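4.2 Tidying as a test of household readiness

Putting things away is a chore most people would hand over first, and it is still hard to automate well. Following Tully and Quinlan, we reduced it to moving small objects on a cloth-covered table into a woven basket (Figure 3). The cloth matters more than we expected when we planned the work in November. It wrinkles, and its folds change the height of whatever is resting on them.
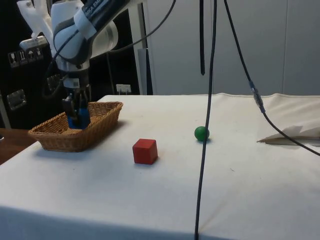 Figure 3. Tabletop tidying task at the Ratport site. Top: gripper lowered into the basket, with a red cube and a green ball on the cloth. Bottom: blue cube in the basket, red cube on the cloth.

Each policy was given 40 attempts per layout. An attempt was scored as complete only if the object was released inside the rim and the basket stayed upright. Nudging the basket along the cloth was allowed, as it would be in a kitchen or at a packing bench. 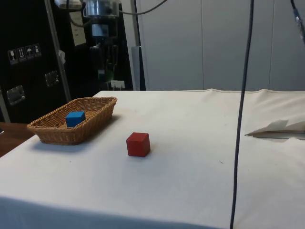

Cubes suit a parallel grasp, and we treat them as the easy case. Balls roll when the fingers close unevenly, so we report them separately. Neither stands in for laundry, dishes or loose hardware, and we make no claim about those. The Pimari trials at Trornville used 2 operators to reset the table between attempts, and that labour should be counted in any estimate of what the machine saves.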